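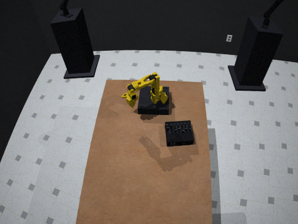
Fitting the Kereama roof rack takes one patient person or two impatient ones. Clear yourself a long table before you begin, something rectangular with a matte top in a warm orange-brown, say, so that black bolts show up on it and a few more fine scratches won't start an argument. Lay out all 38 fixings and check them against the bag label.

Section 4: Fitting the crossbars

1. Park on level ground, handbrake on. A sloping drive will make a straight bar look crooked, and you will believe the drive.

2. Wipe the gutters clean. Polish, moss and old sealant all count as dirt.

3. Rest the front bar on its 2 feet with the Mollico stamp facing forwards. Finger-tighten only.

4. Fit the rear bar the same way, then measure corner to corner, both diagonals. They should match. If they don't, loosen everything and go again.

5. Tighten each foot a little at a time, working crosswise, with the key supplied.

Note: The spare washers are spare. Please stop ringing Najwa Tannous in Parts about them.

Caution: Do not use thread glue on the foot bolts. You will want the rack off one day – probably on a Tuesday, in the rain.

6. Drive for ten minutes, stop somewhere safe and check every bolt again. Repeat after 2000 miles, and whenever the rack starts to hum.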